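I still clean my own counters, and I'd like to complain about it

My brother-in-law sent me another one of those videos last week. You know the kind. A pair of robot arms folds a towel, there's some bouncy ukulele music, and down in the corner in tiny gray letters it says the whole thing has been sped up. He wrote "your days are numbered!!" underneath. I was on my knees at the time, picking dried rice out of the track of a sliding door, and I have to say my days did not feel numbered at all.

I've been hearing that the chore robot is on its way since I was a kid, and I'm 49 now. I want it to come! I'm not one of these people who thinks scrubbing is good for the soul. If a machine wants to do my kitchen, it can have the key. But I used to work in packing at Engelbrecht, and I've spent a fair bit of my life since then hanging around people who build and fix machines for a living, and I think the towel videos are giving everybody the wrong idea about which part is hard.

Moving an arm from here to there was solved ages ago. Engelbrecht had a palletizer that could stack 1,408 cartons in a shift without a coffee break, and it was older than some of the people feeding it. Beautiful thing to watch. It also needed every carton to be the same carton, coming down the same belt, with the flaps glued shut. Give it one box with a flap sticking up and it would stop dead and flash its light until Parveen Gazi came over with her keys and her sigh.

And an open box is what life is mostly made of. Think about an ordinary messy surface at home, with a carton on it and crumbs all over.
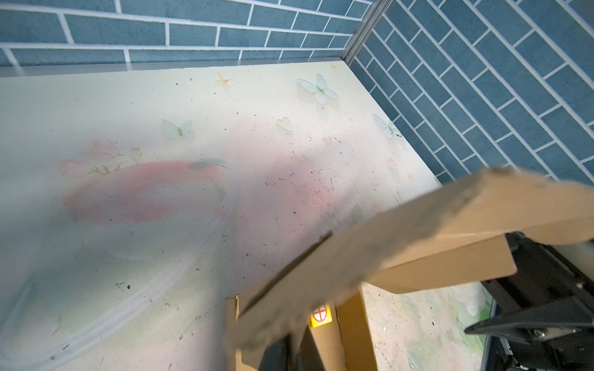
Cardboard, crumbs and printed butterflies: a gripper up against the flap of an open box.

To you and me that's a job so dull it barely counts as one. Shift the box, wipe up, done, go sit down. Now try writing it out for something that has never wiped anything. A cardboard flap bends when you push on it, and it bends differently if you push near the fold. Squeeze it too hard and you crush it, too gently and the box stays where it is. Then there's the surface itself, with flowers and butterflies printed on it, plus a couple of little orange stars, plus a whole lot of dark specks that are plain old dirt. Which of those come off with a cloth? I know without thinking, and so does any four-year-old. A machine has to be taught that a star is decoration and a crumb is a crumb, and then taught it all over again at my neighbor's house, where the counter is speckled granite (good luck to it).

I went on about this to Naima Ramadan, who programs cells for a furniture supplier called Sollitz and has far more patience than I do. She thinks I'm too gloomy. Her point is that five years ago you wouldn't have bothered putting a general-purpose arm in front of a half-open carton in the first place, and now plenty of people are doing exactly that, and some of the time it works. "Some of the time" is where she and I part ways. She hears progress. I hear a dishwasher that leaves every third plate dirty, and I would send that dishwasher back.

She did get me on one thing, though. I said a robot should have to match a person before anyone calls it useful, and she asked me how fast I wipe a counter. Well, I timed it, because I'm like that. It took me 35 seconds, and then she came around and found jam. So maybe slow and thorough beats me. If the thing wants to take an hour while I'm at work, fussing over one crumb at a time, why would I care? I wouldn't even be there to get annoyed by it.

What I would care about is the supervising. My friend Rania bought one of those floor vacuums, the Pusus, and she's crazy about it, but she also gets up early to lift the chairs, roll up the rug fringe and move the dog's bowl. She's cleaning the room so that the cleaner can come in. On a shop floor that's fine, somebody gets paid to set up the cell and everyone understands that's a real job. At home it just becomes one more item on the list of whoever already does everything. Guess who that is at Rania's place.

So do I think machines can do chores yet? The tidy, same-every-time ones, sure, and they've been doing them since the washing machine. The loose leftover ones, where there's cardboard and crumbs and somebody's left a thing on top of another thing, no, I don't think so, or at least I haven't seen it done without a person standing close by. I'd love to be proved wrong by April. My brother-in-law says I'll eat my words. Fine, as long as something else wipes up after.

Recent columns
Why I gave up on the smart doorbell
The Costier coffee maker, one year and two repairs later
Letters: Joar Torvik on night shifts and noise
What the old packing line taught me about lunch

Contact the editor | Copyright February 2018, all rights reserved | Back to top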